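The Robot That Learned to Take a Hint

I'd been in the lab at Plelturbridge for maybe ten minutes before I started rooting for the arm. I couldn't help it! It would reach for something, stop, drift a little to the left like a person looking for their glasses, and then commit. I caught myself leaning.

"Everybody leans," said Arnar Ragnarsson, without looking up from his laptop.

Arnar runs the Ustgate project along with Daichi Sakamoto, and the two of them have spent the better part of three years on a question that sounds almost too small to bother with. When you teach a robot a chore by showing it how, which of your showings does it really need?

A bit of background, and I'll keep it short. A lot of robot learning now works by demonstration. A person steers the arm through a job over and over, the computer records what the cameras saw and how the joints moved, and then a program is trained to do the same sort of thing when it sees the same sort of view. It's a lovely idea and it works surprisingly well, but it eats demonstrations. For a simple table chore (pick this up, put it there, wipe that) the Ustgate team used to collect 200 of them. Daichi did most of those himself. He told me his dreams from that winter were mainly about sponges.

So they got curious about the pile. Were all 200 pulling their weight? The first thing they tried was throwing demonstrations out at random, and the robot got worse pretty much in step with how many they tossed. Fair enough. Then Daichi tried something a little different. He let a half-trained robot have a go at the chore and had the software flag every moment where it was unsure of itself. They train several copies of the same program, and when the copies disagree about where the hand should go next, that counts as unsure. Then he only added demonstrations that covered those moments.

They call the method Cárdenas, after the street where the two of them shared an apartment when they were students. (I asked if there was a deeper meaning. There was a bakery.)

With Cárdenas picking the lessons, the robot got to the same score on the test chores with 34 demonstrations. I made Arnar say it twice. Same arm, same table, same set of chores, 34 in place of 200.

Now, I've been writing about this stuff long enough to get itchy when a number is that good, and I asked what any of you would ask, which is how they measured it. The answer is that they ran 300 trials for each version, with the objects moved to fresh spots each time, and the person resetting the table didn't know which version was about to run. That last part was Arnar's idea. He'd noticed that when he knew the good one was up next, he set the objects down a bit more kindly.

I loved that. I'm sure I'd do it too.

The place where the robot gets unsure was the part I found most interesting, as it's hardly ever where you'd guess. I figured it would be the grab. Grabbing looks hard! But the copies mostly agree about the grab. Where they fall out with each other is in the second or so before it, when the hand is getting low and has to choose which side to come in from. Soft things are the worst for this. A block has edges, and the edges more or less tell you what to do. A sponge will let you take it from any side, and so every person who ever demonstrated it took it a bit differently, and the robot ends up with a head full of conflicting advice. 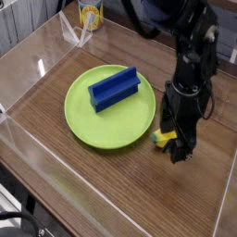 Daichi had a nice way of putting this. He said that if two friends give you directions to the same house, one by the river and one by the highway, the worst thing you can do is split the difference. You end up in a field. Early versions of the program did a lot of driving into fields, with the hand coming down between two perfectly good approaches and getting neither. The targeted demonstrations sort that out by giving a clear answer at the fork, and the robot is left to handle the long boring roads by itself.

It doesn't fix everything. The team has tried Cárdenas on 6 chores so far, all on a tabletop, and on one of them (folding a small cloth) it did no better than picking demonstrations at random. Arnar thinks the copies were all wrong in the same way, so they agreed happily and nothing got flagged. A confident mistake sails right through. He has a plan for that and I only followed half of it, but it involves training the copies on purpose to have different habits.

There's also the matter of time. You need fewer demonstrations, sure, but you have to keep stopping to retrain before you know which ones to collect next, and the retraining takes most of a night. Daichi says he'd still take that trade, since the computer can do the night shift and he can't. A second group over at Prustwood is setting up the same tests on a different arm, starting in February, and both men seemed more nervous about that than about anything I asked them.

Before I left they let me try steering. I was awful. I went for the sponge, changed my mind halfway down, changed it back, and finally squashed it against the table and dragged it toward me. Arnar saved the recording anyway - he said the copies were going to have a terrific argument about it.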